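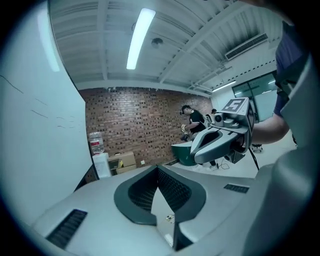 기소라관 개보수 사업

기소라관 개보수 사업은 아순상(Assunção) 대학교의 학생회관이던 기소라관(Gisora Hall)을 강의 및 연구 지원 시설로 바꾼 건축 공사이다. 공사는 2단계로 나뉘어 진행되었으며, 설계는 바르키네(Barkine) 건축사무소가, 시공은 넨들로(Nendlow) 건설이 맡았다. 발주처 측 사업 책임자는 대학 시설처의 호제리우 카바우칸치(Rogério Cavalcanti)였고, 설계 책임자는 아데미르 피게이레두(Ademir Figueiredo)였다.

개요

기소라관은 지상 3층, 지하 1층의 철근콘크리트 건물로, 대학 본부와 중앙도서관 사이의 경사지에 있다. 개보수 대상이 된 바닥면적은 3,064제곱미터이며, 이 가운데 2,175제곱미터가 1단계에 포함되었다. 나머지는 2단계에서 다루었다. 건물의 외벽과 주요 구조체는 유지되었고, 내부 칸막이벽, 천장, 기계 및 전기 설비가 교체 대상이었다.

배경

건물은 원래 학생 식당과 동아리방, 소규모 공연장으로 쓰였다. 캠퍼스 남쪽에 새 학생회관이 들어서면서 식당과 동아리방이 차례로 옮겨 갔고, 2층과 3층은 한동안 창고와 임시 강의실로 사용되었다. 시설처는 철거 후 신축하는 안과 기존 건물을 고쳐 쓰는 안을 비교하였다. 구조 안전 진단에서 기둥과 보의 상태가 양호하다는 결과가 나오자 대학은 개보수를 택하였다.

기존 도면은 준공 당시의 것만 남아 있었고, 이후 여러 차례 이루어진 칸막이 변경이 반영되어 있지 않았다. 바르키네는 설계에 앞서 전 층을 실측하여 현황 도면을 다시 작성하였다. 실측 과정에서 지하층 배관 일부가 도면과 다른 경로로 설치된 사실이 확인되었으며, 이에 따라 기계실의 위치가 당초 계획보다 동쪽으로 옮겨졌다.

1단계 공사

1단계는 지하층과 1층, 2층 전체를 대상으로 하였다. 1월에 내부 철거가 시작되었고, 식당 주방의 배기 덕트와 바닥 배수로가 먼저 제거되었다. 옛 식당 자리에는 가변형 벽으로 나눌 수 있는 강의실과 자습 공간이 들어섰다. 주방이 있던 북쪽 구역은 바닥 높이가 다른 곳보다 낮아 경량 콘크리트로 채운 뒤 마감하였다.

2층 복도는 폭이 좁고 중간에서 한 번 꺾여 있어 피난 동선에 문제가 있다는 지적을 받아 왔다. 설계팀은 비내력벽을 철거하여 복도를 직선으로 정리하고, 양쪽 끝에 방화문을 설치하였다. 복도에 면한 실에는 상부 고정창을 두어 자연광이 들어오게 하였다. 지하층은 기계실과 문서 보관실, 자전거 보관소로 나뉘었다.

2단계 공사

2단계는 3층과 옛 공연장을 대상으로 하였다. 3층에는 교수 연구실과 공동 회의실, 학과 행정실이 배치되었다. 연구실 사이의 벽은 차음 성능을 높이기 위해 석고보드를 이중으로 시공하고 윗부분을 슬래브 하부까지 연장하였다. 옛 공연장은 무대를 철거하고 계단식 객석의 일부를 남겨 중형 강의실로 바꾸었다.

이 시기에는 1단계 구역이 이미 사용되고 있었으므로 소음이 큰 작업은 오전 8시 이전과 방학 기간에 이루어졌다. 자재 반입은 서쪽 하역장으로 한정하였고, 공사 구역과 사용 구역 사이에는 임시 방화 칸막이를 세웠다. 천장 철거 중 보 하부에서 오래된 단열재가 발견되어 성분 분석이 실시되었다. 석면은 검출되지 않았으나 이 조사로 3층 공정이 2주 늦어졌다.

설비

난방은 중앙 보일러 방식에서 층별 공기열원 히트펌프 방식으로 전환되었다. 환기 장치에는 열회수 기능이 있으며, 강의실의 환기량은 이산화탄소 농도에 따라 조절된다. 조명은 모두 LED로 교체되었다. 승강기는 기존 승강로를 그대로 쓰고 내부 설비만 바꾸었다. 승강로의 크기 때문에 대형 카를 설치할 수 없어 대형 가구의 운반에는 하역장 쪽 계단을 이용한다.

평가

완공 후 시행된 사용자 조사에서는 복도의 채광과 강의실 음향이 비교적 높은 점수를 받았다. 반면 3층 남측 연구실의 여름철 실내 온도에 대한 불만이 많아 외부 차양이 추가로 설치되었다. 피게이레두는 학내 강연에서 현황 도면 작성에 들인 시간이 공사 중 설계 변경을 줄였다고 설명하였다. 교내 신문은 옛 공연장의 무대를 보존하지 않은 점을 비판하였으며, 이후 대학은 무대 바닥재의 일부를 1층 로비 벽면에 재사용하였다.

같이 보기

건축물 용도 변경
현황 도면
대학 시설 관리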